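Stock count does not match when cases are split into packs and singles

Small Shop Operations > Inventory and counting
Asked March 8, 2000 by Johannes Pretorius

I run the stock side of a housewares shop in Skokstead. We have 931 item records in Daltora. Most are simple, one code in and one code out. The trouble is with goods we buy by the case and sell two ways.

Example. Sponges come from Risel in cases of 36 singles. We shrink-wrap some of them into packs of 4 and put the rest in a bin by the register, priced individually. The case has one code from Risel, the pack has our own code, and the single has another of our own codes. When the case arrives I receive it under the case code, quantity one. Nothing is ever sold under the case code, so it stays on hand forever. Packs and singles go negative from the first sale.

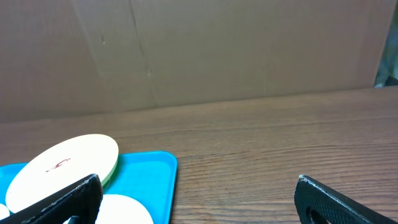

At the last full count, in August, I zeroed the case codes by hand and typed in what was on the shelf for packs and singles. That fixed the quantities for a few weeks and also wrecked the cost figures. The margin report now shows the packs with no cost at all, so they come out at 100 percent margin, and the case codes show as a loss.

What I want to know:

1. Should the case code exist in the system at all?
2. If I keep it, how do I move quantity and cost down to the other two codes?
3. Does the single need its own code, or can a pack be sold as a multiple of the single?

We close for half a day to count and I would like to have this settled before the next one. Two registers, one back office machine, no barcode printer. Same problem with the dish cloths and the scrub brushes, but the sponges are the worst of it.

2 replies

Reply from Farhad Parsa
Marked as the accepted reply

Taking your third point first, as the others depend on it. Keep stock at one level only, the smallest unit you sell. For you that is the single. Everything larger is a multiple of it and should not hold a quantity of its own.

The case code can stay as a purchasing code. It is needed for the order form and for matching the invoice. Set it as non-stock and link it to the single with a factor of 36. When you receive one case, the system should add 36 to the single and nothing to the case. If your version of Daltora has no link field on the receiving screen, do the multiplication yourself and receive 36 singles, with the case code typed in the reference line.

The pack is a selling code. Set it as a kit or assembly with one component, the single, and a factor of 4. A pack sold takes 4 off the single. The price sits on the pack. The cost is computed from the component, so you never type it. Your 100 percent margin goes away by itself once the kit is in place, although past sales will keep the wrong figure unless you recost the period.

The order in which you make the change matters. Do it after closing, with both registers posted.

Step 1. Print the on-hand list for the whole family, meaning case, pack and single. Keep the paper. Also print the average cost for each, even where it is zero.

Step 2. Count everything physically and convert to singles. Unopened cases count as 36 each and wrapped packs as 4 each. Include anything on a display, in the window or under the counter. Display pieces are the usual cause of a small unexplained shortage. Anything that has been opened and can't be sold comes off as shop use on a separate line, so that it does not get buried in the count variance.
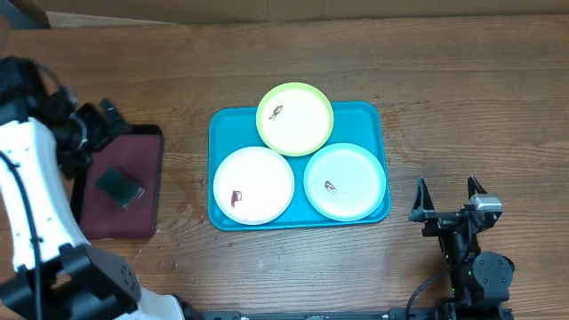 Step 3. Adjust case and pack to zero with an adjustment code used for this purpose only. Call it CONV or something similar. Do not use your shrinkage code, or you will report a theft problem you don't have.

Step 4. Work out the unit cost from the last Risel invoice. Divide the case cost by 36 and include freight if you normally include it. Enter this as the cost of the single before you enter the quantity. If you enter the quantity first, the average cost is calculated on whatever was in the field and you will have to back it out.

Step 5. Enter the counted singles under CONV. Then change the case to non-stock and the pack to kit. Most systems will refuse to change the type while there is quantity on hand, so this has to come after step 3.

Step 6. Ring up a test sale of one pack on each register and check that the single drops by 4 both times. Void both.

Write the factor on the shelf tag in small print. It helps whoever does the count.

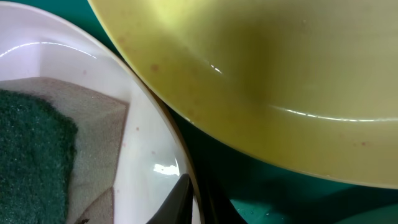

One more point on what counts as a unit, as it comes up with this type of goods. The rule is that a unit is whatever leaves the shop as one thing at one price, no matter how many materials are in it. The sponge in the white bowl has a tan body with a dark green scouring pad over it, and a new employee counting by material could put that down as two lines, one under sponges and one under pads. If you also sell scouring pads separately, put the word "combined" in the description of the two-layer item. We had 20 units of variance in one category at Suwannarat from exactly this, and it cleared when the descriptions were changed.

For the dish cloths and brushes, repeat the same steps one family at a time. Don't do all of them in the same evening.

Reply from a guest

We don't bother with kits. We just unpack everything when it comes in and receive it as singles, and the packs are rung up as quantity 4 of the single with a discount key for the pack price. Less setup.

The drawback is the discount report. Every pack shows as a discounted sale, so if you pay attention to that report it will be useless for this category.
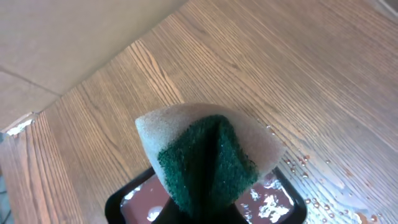
It also depends on the cashier remembering to press 4. Ours mostly do. When they don't, you are short three in the count and the customer has had a cheap pack. With only two registers you could tape a note next to the keys.

Agree with the other reply about not using the shrinkage code.

Comments

Johannes Pretorius: Thanks. Our version has the kit type but no link field in receiving, so I'll do the multiplication by hand and put the case code in the reference line. Does the kit have to be set up separately on the second register?

Farhad Parsa: No, item types are held on the back office machine. Run the item download to both registers before the test sale. If the second one still sells the pack at the old type, close it out and download again.

Johannes Pretorius: And if Risel changes the case size?

Farhad Parsa: New case code with a new factor. Leave the old one inactive and don't edit the factor on it, or reprinted receiving reports for old invoices will no longer agree with the paper.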